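3.2 How people talk about ripeness

I went into this part of the study expecting to write mostly about colour. I had my interview sheet ready, with a nice long list of colour words on it, and I was rather pleased with it. Then I spent my first morning at the Herkau market and the list went back in my bag, where it stayed. People did mention colour, but usually as a warning. "Red all over and still sour" was the sort of thing I heard again and again, from buyers and stallholders alike.

So I changed the way I asked. In the end I spoke to 24 shoppers across 2 markets, Herkau and the smaller one at Lolik, and simply asked each of them to choose some fruit as they normally would and to talk me through it. Each chat lasted 15 minutes or so, though a few ran well over (one of them ended in a recipe for chutney, which I have since made twice). I typed everything up the same evening while I could still hear the voices.

Touch words came up far more than I had bargained for. "Give" was the favourite, as in "it wants a bit of give", and it was used for plums, pears and even tomatoes. Apples were the odd ones out, because with an apple people wanted no give at all – they said "tight", "hard" or, at Lolik, "proper". I should say that "proper" drove me slightly mad, as it seemed to mean firm in one breath and sweet in the next.

Figure 3. Dark red skin, with the colour deeper at the sides than over the top.

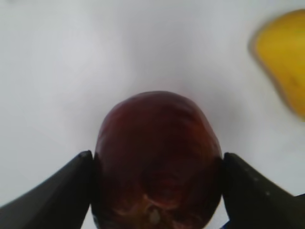

Smell words were a different story. Older shoppers had plenty of them and used them early, often before picking anything up, while the younger ones tended to reach for a comparison instead: "like juice", "like jam", "like my gran's shed". I have kept these comparisons in the word list, which now stands at 300 entries, although I went back and forth over whether a shed really counts.

I sorted the list using the Swanepoel scheme, which groups words by the sense they belong to. It worked well enough for "crisp" and "soft", but "fresh" would not sit still – it turned up under touch, smell and taste, and once as a comment on the price. I have given it a heading of its own for now, and I come back to it in section 4, along with the Lolik uses of "proper".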